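Why the Fovville line stopped for 12 days in January

Yasmine Bensaid runs the teardown cell at Ziltby, where robots take old desktop computers apart for parts. In January one of her arms kept pulling after a cable caught, and it dragged a computer across the table. No one was hurt. The cell in Fovville was shut down for 12 days.

"The force limit was set to 30 newtons in the file we tested," she said. "The file that was running had 306. Someone typed over a value and it got saved."

The cable was a SATA data line. Bensaid said loose wiring is the hardest part of the job, harder than memory or processors.

"A cable moves every time you touch something near it. The arm plans a path, and by the time it gets there the path is wrong."

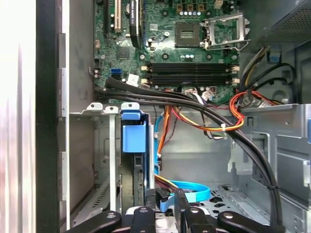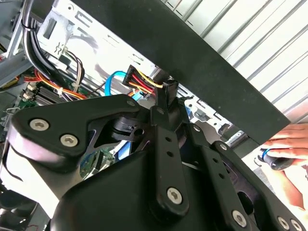
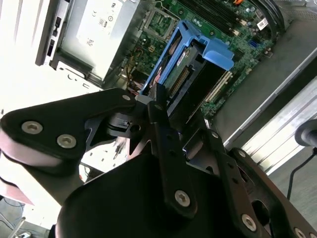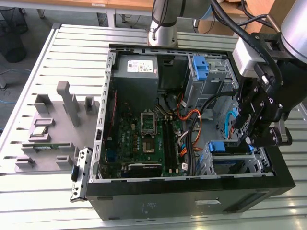

Open desktop computers and the gripper at Ziltby.

What changed

The limit now sits in the safety controller, where an operator can't edit it. Urbańczyk, the firm that services the arms, checked all 2 of the site's controllers and signed off on the restart.

Bensaid also rewrote the rule on hands in the cell. "If you need to reach in, you press hold first. People knew that, but it wasn't written down."

She wants the same limits at the Fostbridge site before it opens.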